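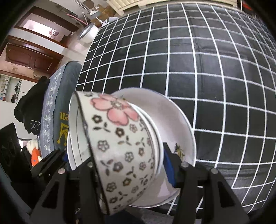 Notebook, July, Kasten print, second pass

Started at the bench just after nine with reel three of The Wekell House. For anyone picking this book up cold: it's the horror picture we have on loan, 16mm reduction print, made for next to nothing, and as far as I can tell it played one seaside season and then went into a cupboard. I love it. It's daft, the middle drags like anything, and the last ten minutes frightened me so much on the first viewing that I went and put the corridor light on (laugh all you like, Till).

Reel three is 553 feet on the counter. The sheet in the can says 300. I ran it through twice because I assumed I'd slipped a sprocket, but no, same both times. So either the sheet belongs to another reel or somebody joined two short ones and never wrote it down. There's a cement splice a bit past halfway that looks older than the others, brown and brittle, and I think that's the join. Have put white leader tape by it and left it alone for now.

Condition is better than reels one and two. Some edge curl, a long green scratch through the séance, and three torn perfs that I've patched. The vinegar smell is there when you first lift the lid but it goes off quickly. I've moved the can to the cold shelf anyway, away from the Dandimier trailers, which are all lovely and clean and I'd like them to stay that way!

Scanned at 2K from the top of the reel to the splice. First go I had the gate tension too high and got a wobble on every dissolve, so I binned it and went again. Second go is fine. Files are on the Curneo drive in the folder called wekell_r3_b. Please ignore wekell_r3_a, I'll delete it when I'm sure.

Now the colour. The print has gone pink, as they all do, and I spent most of the afternoon trying to pull the cellar scenes back to something a person might have sat and watched. The trouble is I don't know what the director wanted. Everyone who saw it back then talks about "the green cellar", but if I push the green far enough to please them the actress looks seasick in the hallway shots either side. I tried it three ways:

First, a straight neutral balance off the white nightdress. Looks correct and completely dead.

Second, neutral in the hallway and green from the moment she opens the cellar door. Much creepier, but the cut jumps out at you.

Third, a slow drift into green over the stairs. My favourite, and also the one I trust least, as it's me making things up.

Left all three on the drive with the reel number in front. Would like somebody else's eyes on them before I go any further.
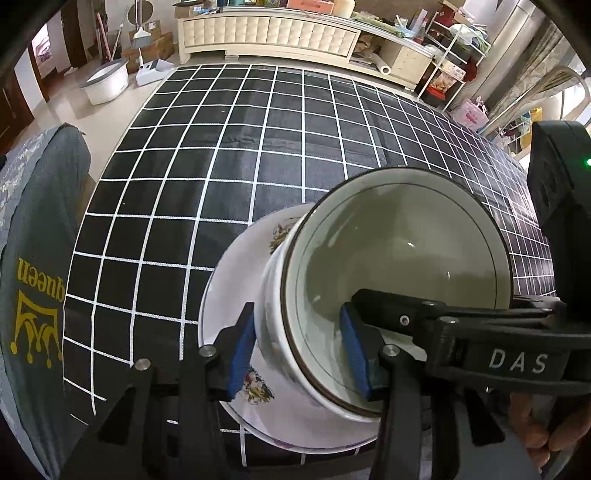 The dinner scene is the other headache. It's the one with the long table and the uncle who won't stop talking, and everything in it hangs on how dark you let the blacks go. On our scan the shadows are blocked up and the faces float about like balloons, which may be what they were after, I can't decide. What I want is black with a bit of life left in it, the way a black tablecloth with thin white lines still shows its faint creases and a paler sheen through the middle. If I can get that much detail out of the uncle's jacket I'll be happy. Lifted the bottom end slightly and it came up noisy, so I'll try a second exposure for the shadows tomorrow and lay the two together.

Sound: only listened to the first part. Optical track, a good deal of crackle, and the organ music distorts whenever it gets excited. There's one line I can't make out at all. She either says "he never left the house" or "he never liked the house", and it makes a fair difference to the plot! Played it over and over at half speed and I'm now hearing both. Till, you've got better ears, it's straight after the clock strikes.

Also found a pencil note inside the lid, "900 Kasten end", with an arrow. No idea. Copied it here in case it matches something on the other cans.

Still to do on this reel: scan from the old splice to the tail, redo the shadows on the dinner, order more 16mm splicing tape (we're on the last roll), and ring the lender about the footage on the sheet. Lamp hours on the scanner are just under 2000, so it wants changing before reel four goes on.

Packed up at half six. Gate cleaned, cover on.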